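2023年5月19日
记录：Nelli Saarela

Prirneck 面料耐磨复测，续上次。

早上先把恒温恒湿间的读数抄了，温度和湿度都在范围内，试样从昨晚放到现在，调湿时间够。这批是 Flilus 送来的沙发用织物，涤纶混纺，提花，背面有一层薄涂层。送检单上写了 5 块，拆开袋子也是 5 块，编号用铅笔写在背面，其中一块字迹蹭花了，我重新描过。

上回马丁代尔的结果离散太大，同一卷布上裁的试样，断纱时的转数差得离谱。Pentti Manninen 怀疑是夹持时张力不一致，我倾向于磨料布的问题。这次两件事分开查：2 块用旧批次磨料，其余用新开封的 Hurberg 磨料，夹样全部由我一个人做，加同一个压锤，拧紧以后再取下来。

夹样时注意到涂层让试样有点往一边卷，不压平就上机，边缘会起一道小褶，磨头走到那里声音都不一样。重夹了一次，褶没了。以后带涂层的料子应当先在平板底下压一会儿再裁，写进操作单里。

上机之后每到检查点停下来看一次，用放大镜，灯从侧面打。到 1,592 转时旧磨料那组有一块表面开始起毛，纱没断，颜色也没有明显变化。停机记录，拍了显微照片，继续。新磨料组同一转数下表面基本平整，只有纹路凸起的地方略微发亮。
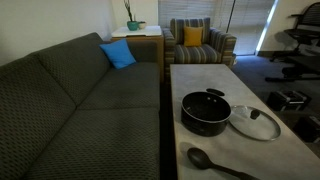

起毛算不算到终点？按我们现在用的判定，要等纱线断裂才算终点，起毛和发亮只记在备注里，另外按起球等级评。

下午接着跑。三号工位的计数器跳字，停了又走，对照主轴的总数少记了 17 转。数据先按总数修正，原始读数保留在旁边，没有涂掉。计数器接头拔下来擦过，插回去以后正常，但是我不太信它，下次空跑一轮再用。

顺便把磨料布的更换记录翻了一遍。旧批次那一卷开封日期没有写，只写了“Leone 剩料”，应该是做 Leone 那个项目时留下来的，在抽屉里放了多久不清楚。放久了表面羊毛会不会变，手边没有依据，只能说摸起来比新的硬一些。这一条先不下结论，等断纱数据出来再看。

质量损失也称了。天平预热后校过零，每块称三次取平均。旧磨料组的损失比新磨料组大，方向和起毛的情况一致，但试样太少，不能拿去给客户看。给 Flilus 的邮件只写“复测进行中”，别的没写。

色牢度那边没有动，干摩擦和湿摩擦的试条已经裁好，经向纬向分开装袋，放在调湿间第二层。湿摩擦用的水是新接的三级水，瓶子上贴了标签。

没做完的：
机器留在跑的状态，下一个检查点由 Pentti 看。
剩下的布不要再裁，留着做撕破强力，经向已经不太够了。
问 Flilus 要一份涂层的说明，最好写明涂布量，他们上次只给了一个货号。
旧磨料那卷先贴“停用”，不要扔。

评论

Pentti Manninen：检查点看过了，旧磨料组又有一块起毛，位置偏磨痕边缘，照片放在同一个文件夹里。张力的事我还是想单独试一次，压锤一样不等于拧的力一样。

Nelli Saarela：可以，用边角料试，别动正式试样。

Pentti Manninen：三号工位空跑过一轮，计数和主轴对得上。接头我还是申请换一个新的。

Nelli Saarela：好。换完在设备本上签个字，上次换皮带就漏了。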